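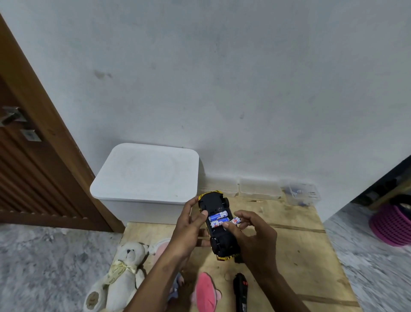 Fitting batteries in a toy car, from the household tasks set.

About Tunent

Tunent collects recordings of people doing everyday jobs with their hands. Companies and university labs use our recordings to train robots and other learning systems. We do not build robots ourselves. We supply the examples they learn from.

Our work began with a single request. A customer wanted to see how people open, fill and close small containers, and could not find enough recordings of it done in ordinary homes. Zofia Grabowska and Umesh Gautam put together a first set of 220 recordings and delivered it in February. The same customer asked for more, and the company grew from there.

What we record

Most of our tasks are short. Folding a towel, sorting cutlery, changing batteries, threading a cord through a hood, putting lids on boxes. The person doing the task works at their own pace and in their own way. We give them a goal and a safety sheet, and very little else. If two people change a battery differently, we want both.

We record from head height, so the view is close to what the person sees. Hands and objects need to stay in view for most of the task. The rest of the room is left the way people live in it. A system trained only on clean tables does poorly when it meets toys on the floor, so we do not ask anyone to tidy up first.

We also keep mistakes. A battery that goes in the wrong way and has to be turned around is a useful example, as long as it is labeled properly. Recordings of this kind are marked "recovery" in our files and can be ordered separately.

How a recording becomes an example

Every recording is checked by a person before anything else happens to it. Harsh Pal runs this first check. His team removes recordings where a face, an address or a bank card can be seen, and anything the participant has asked us to take out.

Next the recording is split into steps. For a battery change the steps might be: pick up, turn over, open the cover, insert, close the cover, put down. Each step gets a start time, an end time and a plain sentence saying what the hands are doing. Two people label each recording without seeing each other's work. Where they disagree, Savita Dwivedi's group makes the final call and adds a note to the labeling guide, now 100 pages long and still growing.

Our sets

Buvetti is our household set. It has some 900 tasks, most of them done on floors, tables and kitchen counters. Toys, remote controls and small battery-powered items are grouped together.

Montes covers light workshop jobs such as screws, clips, cables and simple assembly.

Vorkholm is our newest set and is still being recorded. It deals with soft things – clothing, bags, bedding and plush toys – which are hard for machines to handle and hard to label well. The first part will be released on 12th March.

Task numbers have three digits and stop at 999. We will have to change the system at some point.

The people who take part

Participants are paid by the hour, including the time it takes to set up. They sign a consent form in their own language and can withdraw a recording at any time before it is delivered. Other members of the household are told when recording takes place and can say no.

Lalit Katiyar looks after participants and answers their questions himself. If you would like to record with us, write to him through the contact page and say which kinds of task you are interested in. Customers who need a sample or a task that is not on our list should use the same page and choose "Data requests".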